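Automation of table work at the Pultlow returns centre

The Pultlow returns centre is a sorting and repacking site for household goods sent back by customers or withdrawn from shop shelves. It is run by the handling firm Van Wijk. Since the introduction of two-armed robot stations for part of its bench work, the site has been mentioned fairly often in discussions of small-item automation, usually by people selling it. The record is more mixed than those mentions suggest, and the effect on the staff has been larger than the effect on output.

Background

Returned household goods are awkward to handle by machine. They arrive in no fixed order, they differ in size and stiffness, and many have been opened. Before the stations were installed, all bench work at Pultlow was done by hand. A sorter emptied a crate onto a table, checked each item against a short list of faults, and put it in one of several trays for resale, repair, recycling or disposal. The site employed 395 people at the time, most of them on the benches and many on part-time hours.

Van Wijk had already automated the parts of the building that suited it. Conveyors carried crates from the loading bays, and a labelling machine dealt with sealed cartons. These changes caused little argument. The benches were a different matter, as they were where most of the judgement was used and where most of the wages went.

The Skomasero stations

The stations are supplied under the name Skomasero. Each consists of a table with a pair of robot arms mounted at the near side, each arm ending in a gripper. The control software, called Trarkotness, is leased separately and charged by the month. The first 8 stations went into use in January, in a part of the hall that had previously held hand benches.

The supplier's early material spoke of a station that could "sort anything a person can sort". The phrase was later dropped. In practice the stations were given a narrower set of tasks: picking up single light items, moving them to a clear part of the table, and placing them in a tray. Deciding what was wrong with an item remained with the staff, as did opening packets, checking for leaks and dealing with anything tangled.

Sets of mixed goods are used to try out new versions of the software before it is released to the working stations. They are meant to cover the shapes that cause trouble, such as rolls, bottles, flat packets and long thin things that turn when lifted.

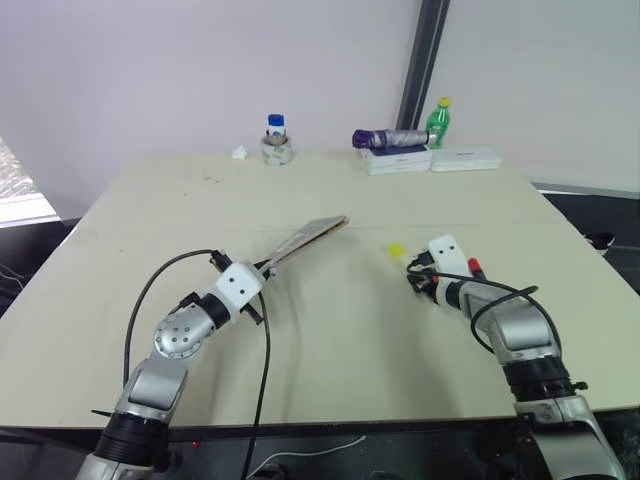
Two-armed table work with mixed household goods. The left gripper holds a thin, flat item; a folded umbrella, boxes, bottles and a roll of tape are at the back of the table.

Flat items have been a lasting difficulty. A thin packet lying on a smooth table offers very little edge to grip, and bench staff deal with this without thinking by sliding it to the table's edge or lifting a corner with a fingernail. The stations have no such habit. Staff were asked to stand flat items against something else before starting a cycle, a small job that had not existed before and that did not appear in the supplier's account of time saved.

Changes to the work

The new post created by the stations is known on site as table minder. A minder looks after several stations at once, lays out items, clears failed grips, and confirms the tray for each item on a screen. The post was presented as a step up from sorting. It carried a slightly higher hourly rate, but the rate was offered only on full shifts, and a number of part-time sorters could not take it up for that reason.

Opinions of the work differ. Some minders have described it as easier on the shoulders and wrists, and less lifting is the benefit most often reported by staff themselves. Others have found it more tiring in another way. A sorter at a hand bench sets the pace of the crate and may talk to the person opposite. A minder works alone among the stations and is called by a tone whenever one stops. Early on, the tone could not be turned down. A lower setting was added after complaints, though it resets when the software is updated.

The number of people on the hand benches fell over the same period. Van Wijk has stated that no one was dismissed as a result of the stations, and this seems to be correct as far as it goes. Fixed-term contracts were allowed to run out, and leavers were not replaced. Workers' representatives have argued that this comes to the same thing for a person whose contract was not renewed, and that the company's statement was worded with care.

Knowledge of the goods has also been affected. Experienced sorters could often tell by weight or sound that a bottle had been partly used or that a box had been repacked with something missing. New starters used to learn this by working beside them. Minders see items mainly at the start of a cycle and on a screen, and several long-serving staff have said that the skill is no longer being passed on. No training has been set up to replace it.

Performance

Figures for the stations are hard to judge. The supplier's leaflet compares a station running without a break with a hand bench over a whole shift, including meals and cleaning. A trial held by the site used a batch of 4000 items, split between stations and hand benches. The stations finished their half later, but with fewer items placed in the wrong tray. Van Wijk drew attention to the second result. The batch had been chosen beforehand to leave out anything wet, torn or tied together, a point noted in the trial report but missing from the summary sent to staff.

The saving in labour is put by the company at roughly 20 per cent of bench hours. This counts the hours of the sorters who left and sets against them the hours of the minders. It does not count time spent by the maintenance team on grippers and cables, or time spent by supervisors on what are logged as "assisted cycles", where a person finishes a job the station has begun. Whether the saving survives once these are added has not been made public, and the monthly charge for Trarkotness is treated by both parties as confidential.

Criticism

Criticism of the scheme has come from two directions. Workers' representatives have objected mainly to the order in which things were done: the stations were bought first and the posts around them were designed afterwards, with the result that minders fill whatever gaps the machines leave. They have asked for a say in which tasks are handed over, and for the recorded assisted cycles to be shared with the staff who carry them out. The second request was granted in part, with totals for the whole hall but none for single stations.

Others have questioned whether two arms over a table are a sensible answer to the problem at all. On this view the station copies the outward form of a person at a bench, while most of the value of that person lay in deciding. Simpler aids, such as tilting tables and better lighting, were proposed at Pultlow before the stations and would have cost far less. Tilting tables were later fitted to the remaining hand benches and are generally liked.

Supporters reply that the software improves with each version and that early faults should not be held against it for ever. There is some support for this, as dropped items have become less common. The same argument was made when the stations were ordered, however, and the tasks listed in the original order as due "in the next release" still include flat packets.

Present use

The stations remain in use on day shifts. Night shifts went back to hand benches after a period in which stopped stations were left until morning for want of a minder. Plans to extend the scheme to a second Van Wijk site have been put off twice. The company describes the delay as a matter of floor space.

See also

Bench work
Labour hours, measurement of
Returns handling
Robot gripper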